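Laundry Day at the Kenow Street House
Posted by Laurinda Amaral, Monday, December 1, 2025

Well, the folding has begun, and I did promise everyone on the list that I would put something up on the page before the week got away from me!
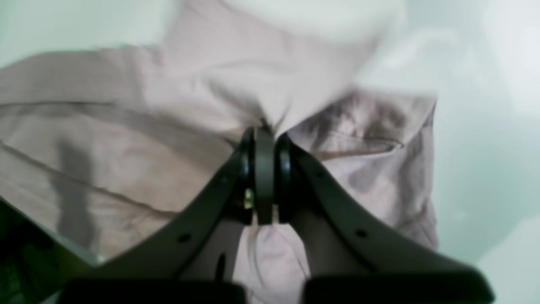
The winter clothing swap is in January, and between now and then every last thing in the donation bags has to be washed, dried, smoothed out and folded so that it goes on the shelf looking like something you'd want to take home. We have 18 bags so far (Afroza Sarkar brought 6 of them in the back of her car, all in one trip, and I still don't know how she got the trunk shut), and I expect more after the holidays, when people finally get to the bottom of their closets.

I have always had a soft spot for the shirts and blouses. Towels are easy, and sweaters more or less fold themselves, but a light woven cotton wants a bit of patience. If you pick it up by the middle, all the creases run to that one spot, and then you have to lay it down and start over from the shoulders. My way is to button the top button, turn the shirt face down, bring the sides in, tuck the sleeves back along the edges and then fold up from the hem twice. Petrică Văduva does his in thirds and they come out smaller, so we have agreed to keep to separate piles.

Pale colors go together on the left-hand shelf this year, the pinks and lilacs and that washed-out mint everybody seems to have owned at one time. Darks are on the right, and children's things are in the Promley boxes by the window, marked by size on the short end. Please don't restack those, as it took us most of an afternoon!

We could still use hangers, the plain kind with a notch for straps, and a second ironing board if you have one sitting idle. Triin Tamošiūnaitė is keeping the list of who is lending what, so do let her know before you carry anything over. The side door is open on folding days from ten until four, and there is usually soup.

More pictures as the shelves fill up.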